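3.2 The practice table

Students on the August course wrote their first programs against a simulated table before they were given time on the arm in the workshop. The table was kept the same for every group so that marks could be compared. It holds a long box with a slot along its top, three cubes, a mallet-like tool and a few small parts, and the arm works from a fixed pedestal. Figure 4 shows the table at two points in the exercise. 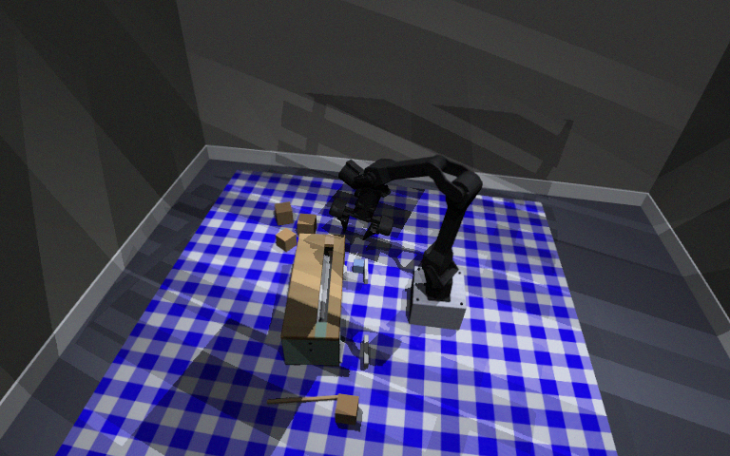 Ogunleye Robotics Club, Nulthorpe College

Figure 4. The simulated table used by all groups. The checked cloth was chosen by the students.

Each group had six sessions. In the first, members moved the arm by hand control and wrote down the joint positions they wanted to keep. Most groups found the height of the gripper harder to judge than its place across the table — the shadows on the cloth helped a little, and two groups asked for them to be made darker. We left them as they were.

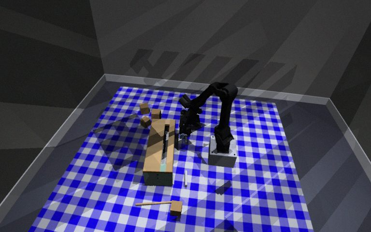
Programs were saved at the end of every session, and by the close of the course we had 411 of them from 29 students. Gülizar Polat sorted them by the task attempted. Rajitha Jayasinghe read through the comments the students had left in their code, many of which dealt with the slot. Three programs would not open and were left out of the counts in Section 4.

Groups were free to share code, and the later programs from the Mirncombe students borrow heavily from one another.

Ogunleye Robotics Club, Nulthorpe College — contact the club office — Back to top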